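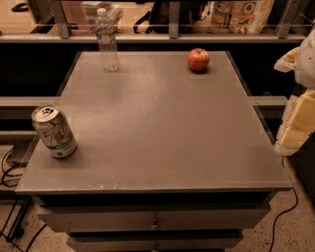
Scratches on painted drawer cabinet top - touch up or redo the lot?

Posted in Furniture & Finishes, 3/15/21
201 views

Nermin Aydoğan
Hi all. Got a grey-brown drawer cabinet, painted, top is a fairly smooth finish with a bit of shine to it. There are a few small whitish scratches close to the front edge, left of centre. Rest of the top I'm happy with. Thing is everyone dumps stuff there when they come in, cans, water bottles, fruit, whatever. The 7UP spot is right near the scratches of course.

Is it worth touching up just the marks or do I need to sand and repaint the whole top? Don't want a dull patch that looks worse than the scratches. Bought it second hand so no idea what paint it is, no leftover tin, no label in the drawers. The handyman I rang wanted to take it away for 9 days which seems a lot for a cabinet.

Also - anything I should put down so it doesn't happen again? Not keen on glass. Cheers

bluegum_shed
Don't sand the whole thing yet. White marks on a darker paint are often only in the top layer and look way worse than they are.

Try this first. Wipe with warm water and a drop of dish soap, soft cloth, dry it off. Some of it might be residue off something that got dragged, not a scratch at all. Then run a fingernail across. If your nail doesn't catch, try a bit of clear furniture wax, small dab, buff in little circles. Test it round the back edge first becuase wax can change the sheen.

If your nail does catch then it's paint. Take a drawer out and bring it to the paint counter and get them to match the colour, smallest pot they'll do. Artist brush, a fine one. Fill the scratch only, don't go over the sides. 2 thin coats, leave it overnight between. I used the Jorkonico touch-up pots on my hallway dresser and the colour was good but it dried flatter than the old paint, so I went over it with a satin clear. You can still see it if the light comes in low. From standing up, no.

Sheen is the hard bit, colour is easy. If your top's got those soft reflections on it you'll want satin or semi, not matt.

dianne_k
just put a runner on it

Marg in Ballarat
Agree with wax first. Only thing I'd add, scratches near a front edge are nearly always from people sliding things off towards them, keys and cans and that. So whatever you do they'll be back unless there's a tray. I have a cork backed Mistetti one, lives on the left where everybody puts their drink. Lift it to clean under - grit gets in there and then you've got a sandpaper tray.

Felt dots are OK on lamps and bowls but they fall off on anything that gets picked up alot.

If you do end up repainting the top, light sand with 240, wipe down, primer, then a water based enamel with a foam roller. It'll feel dry the same day but it's soft for ages. I put a fruit bowl back on mine far too early in February and the ring is still there. Wouldn't leave cold cans on it for a few weeks either.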